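Ticket 3939
Status: Closed
Product: Prellik meeting room system, software 14
Site: Stestholm office, second floor
Opened by: Saron Admasu
Assigned to: Yabsira Dinsa
Opened: July 2023

Problem as reported

Callers on the far end of our meetings hear themselves back with a short delay. It started after we moved the system from the small room into the larger one. People in the room hear everything fine. It happens with every outside caller, on video and on plain phone calls. We have restarted the Prellik unit twice and turned the ceiling speakers down, which made the echo quieter but did not get rid of it.

The larger room has a Lehtinen amplifier feeding the ceiling speakers. The small room did not have one. The table microphones are the same ones we used before.

Reply, Yabsira Dinsa

Thanks, Saron. If the far end hears itself, the fault is nearly always on your side, so we will leave the callers out of it for now. Please send me three things:

The audio page from the Prellik settings menu (export it as text, not a screenshot).
The model number on the back of the Lehtinen amplifier.
Which output on the Prellik goes to the amplifier.

Also run one test call with the amplifier switched off and someone using earbuds in place of the speakers. Mute the laptop before you join or you will get a second echo on top of the first.

Reply, Saron Admasu

Export attached. The amplifier is a Lehtinen 200. The cable runs from LINE OUT 2 on the Prellik to input A on the amplifier.

I made the test call to the Prutmont office with the amplifier off, using wireless earbuds paired to the Prellik. No echo at all for the whole call. Turned the amplifier back on, unpaired the earbuds, and the echo came back on the first word. 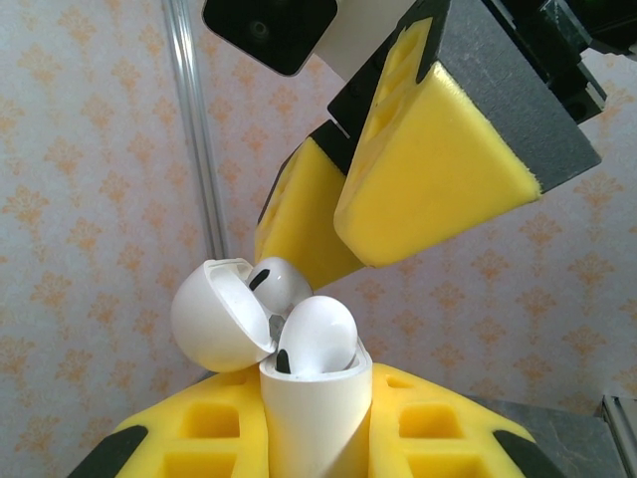 Wireless earbuds in charging case, lid open.

Reply, Yabsira Dinsa

That narrows it down. The microphones and the network are fine. The echo canceller needs a copy of what goes to the speakers so it can subtract it from the microphone signal. On your export the reference is set to LINE OUT 1, and nothing is plugged in there. It was probably right for the small room and got carried over with the saved settings.

Steps:

1. Open Settings, Audio, Echo.
2. Change Reference from LINE OUT 1 to LINE OUT 2.
3. Set Tail Length to 200 ms. The old value is too short for a room that size.
4. Save, then restart from the menu. Do not pull the plug -- the audio page is only written to memory on a clean restart.
5. Run Room Calibration with the door closed and the air conditioning on as usual.

Reply, Saron Admasu

Steps 1 to 4 done. Calibration stopped at 28 percent with "Level too low." I tried it again and got the same message.

Reply, Yabsira Dinsa

You turned the speakers down earlier, and the test tone is not reaching the microphones. Put the amplifier volume back where it was and start calibration again. After it finishes, adjust volume on the Prellik only. If you change it at the amplifier, calibration has to be redone.

Reply, Saron Admasu

Calibration completed. Called Prutmont again and then one of our outside customers. Neither heard an echo. There was a slight one for the first few seconds of the Prutmont call and then it cleared.

Reply, Yabsira Dinsa

A few seconds at the start of the first call is normal while the canceller adjusts. If it shows up again in the middle of a call, reopen this ticket and attach a new export.

Please also delete the saved profile from January. It still has the old reference setting, and loading it would bring the echo back.

Reply, Saron Admasu

Profile deleted, and I saved the current settings under the room name. OK to close.

Resolution: Echo reference pointed to an unused output after room move. Reference and tail length corrected, room recalibrated, old profile removed.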